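Home Reviews Kitchen Play Storage Archive Contact

Stakeo play kitchen set, reviewed

The Stakeo set is sold as a starter kit for pretend cooking: one saucepan, one plate, one spatula and a choice of food pieces. I bought it through McAlister for 56 dollars. It has been in use at our after-school room since August, mostly on Tuesday afternoons, and I have kept notes on size, color, grip and cleaning.

Size and layout

The pieces are larger than those in the Platitz set we used before. The oval plate takes up a good share of a small table, and a child who wants the pan, the plate and the spatula out together needs a clear surface. The saucepan handle is long and wants to be turned inward, away from the table edge. The red duck did not come with the set.
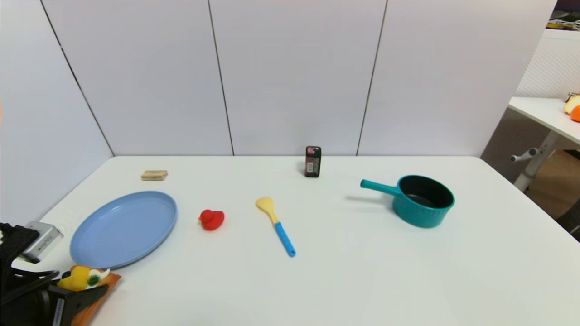

Food pieces

We ordered the waffle with cream separately. It cost 11 dollars, which is high for one piece, and I expected a flat molding with painted detail. The relief is better than that. The cream stands up in separate mounds, one of them ending in a curled peak with a thin loop, and the dark blueberries sit on the other mounds. The loop is the part I would watch. Thin projections are the first thing to go on any play food, and Stakeo does not sell spares.
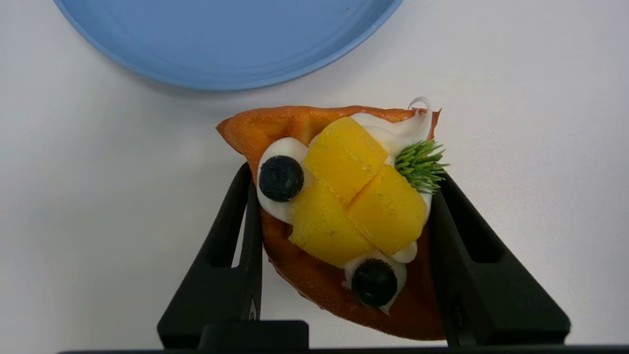 The underside wipes clean with a damp cloth. The folds in the cream take longer and need a soft brush. Jocelyn Abella, who runs the Tuesday group, washes the food in a bowl of warm soapy water and leaves it on a towel overnight. After 20 washes I could find no change in color.

Pan and spatula

Weight matters more in a play pan than finish does. Our saucepan is 186 grams on the kitchen scale – enough that it stays put while a child stirs, and light enough to lift with one hand. The ribbed outer wall gives fingers something to hold when the handle is ignored, and small children do ignore it. The straight handle matches the teal of the body, so the pan reads as one object and is easy to call for by color at cleanup. The dark interior hides scuffs. There is no lid, and the catalog does not list one.
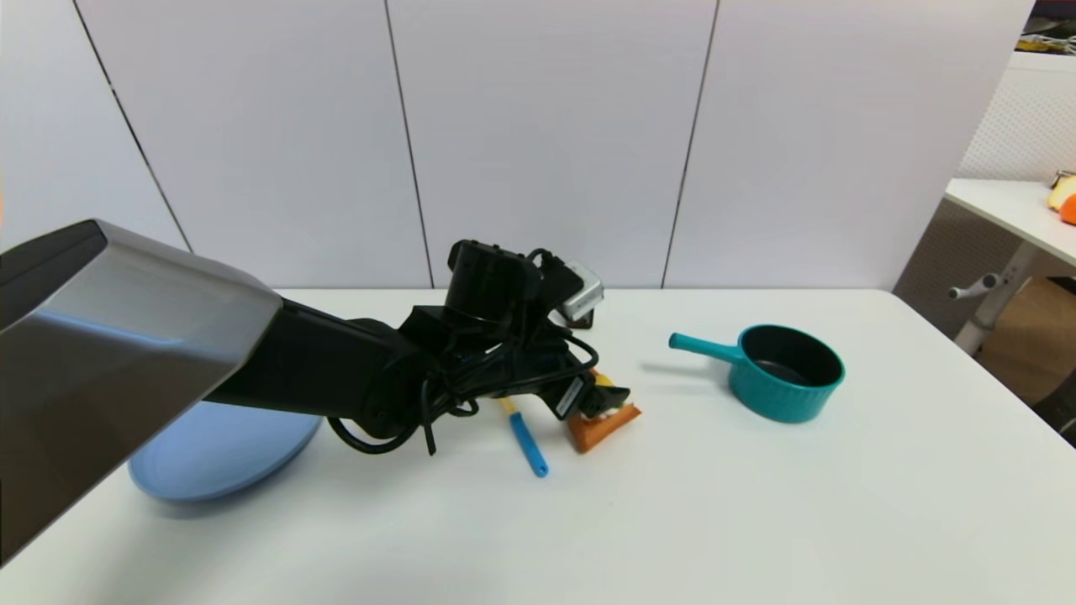 Storage was the weak point. Stakeo ships the set in a thin carton that split in the first month, and the plate is too wide for the standard Tindar bin. Szymon Kaczorowski cut a shelf insert for us with a slot for the plate and a hook for the pan. The blue and yellow spatula goes in loose beside them, as its two colors make it hard to miss on a white surface. A drawstring bag would do the same job for less work, provided the waffle is kept out of it.

Verdict

Good pan, good plate, overpriced waffle. I would buy the basic set again at the same price and skip the carton for a proper bin on day one. Groups with more than a few children should order a second spatula with the first – it is the piece they argue over.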